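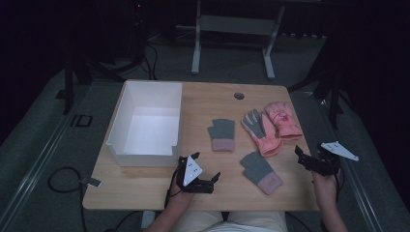

The standard for the winter glove box had been written in January by someone who had since left Trusham, and it ran to 13 clauses. Tamara Roman read it twice before she touched anything.

Clause 1 stated that gloves were to be packed in pairs. Clause 2 defined a pair as two gloves of the same kind, one left and one right. Clause 3 stated that the box was to be packed without a lid, and that the lid was to be fitted at Hisutport by the receiving clerk.

She had two pairs to do before the van. The grey knitted ones were simple. They went palm to palm, cuffs together, the pink ribbing folded over once to hold them. The padded ones were thicker and did not fold. Clause 7 allowed for this: padded gloves were to be laid flat, thumbs inward, with no pressure applied.

She laid them flat. The thumbs pointed the same way.

She turned one over. The thumbs still pointed the same way, though now it was the other way for one of them and the palm was up. She put both on the table again and tried her own hands in them, which the standard did not forbid. The first fitted. The second fitted the same hand.

"Two lefts," she said.

Aarne Nurmi came over from the scales. He had packed for Honell for 4 years and did not look at the standard.

"Somewhere there's a box with two rights," he said.

"Where?"

"We sent 300 on Monday."

She checked clause 2 again, then clause 11, which dealt with faults. A faulty glove was to be set aside and replaced. It did not say which of the two was the faulty one. Taken singly, each was a perfectly good left glove. She wrote this on the fault slip in the space for remarks, and the space was too small, so she continued on the back.

Aarne read it – both sides – and gave it back.

"Send the grey ones," he said. "Keep those on the shelf."

"For how long?"

"Until the rights come home."

She put the grey pair in the box and signed for one pair out of two. The padded gloves went on the shelf by the door, thumbs the same way, with the slip tucked into a cuff. At ten past three the van arrived from Hisutport. The driver had a return for them, one item, in a paper bag, and he wanted a signature before he would let her open it.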